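Search this site
Search

Sharing the Footpath: Verge Widths and Pedestrian Access in Tancombe
24 January 2023
By Ileana Voicu and Ynyr Nicholas

1. Purpose of the report

This report presents the findings of a student project on the condition of residential footpaths in Tancombe. The project was completed as part of the second-year program in local planning at Drirkstead College. It considers whether present path widths meet the needs of residents who use wheelchairs, prams and walking frames.

2. Background

Most of the streets in the study area were laid out before kerb ramps were required. Grass verges were generous, and footpaths were treated as a secondary matter. Several paths have since been narrowed by tree roots, utility boxes and the placement of bins on collection mornings. Residents of Eltalard Street have raised the issue with the council on 2 occasions.

3. Method

Path width was recorded at regular points along a 400 metre section of Eltalard Street and a 300 metre section of Dumitrescu Avenue. All widths were taken with a tape measure from the kerb side of the path to the property side and entered in centimetres. Where an obstruction was present, the clear width beside it was entered as a separate figure.

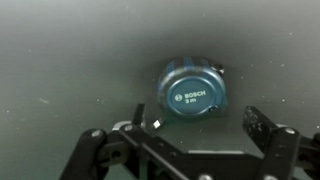

4. Findings

Eltalard Street was narrower than Dumitrescu Avenue along most of its length. The most restricted stretch lies near the bus shelter, where a person using a wheelchair would need to travel on the verge. Overhanging hedges were the most common obstruction on Dumitrescu Avenue. Root damage was limited to the older plane trees at the northern end.

5. Recommendations

It is recommended that the council move the utility box beside the bus shelter and write to property owners regarding hedges. A further survey should be carried out in winter, when leaf litter and standing water may reduce the usable width.

Contact the Planning Office | © 2023 Drirkstead College | Back to top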